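April, 6.40 pm

Swapped the blade on the Vanov this afternoon. The old one had done 218 cuts by the tally on the shed door and was burning the edge on hardwood. The Bilside blade seats properly on the arbor but the flange needed cleaning first - old resin, hard as varnish. Torqued the nut by feel.
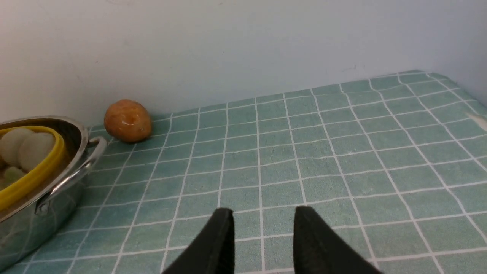
Green check cloth, back wall.

Test cuts in 85 mm pine. Fence was out 2 mm over its length, so I reset it and ran three more. All square. Dust port still leaks grey fines at the elbow.

Braulio Ventura wants the Espinoza sander back by the end of the month. Its cord is stiff near the plug. Must order a new grommet and check the brushes before it goes.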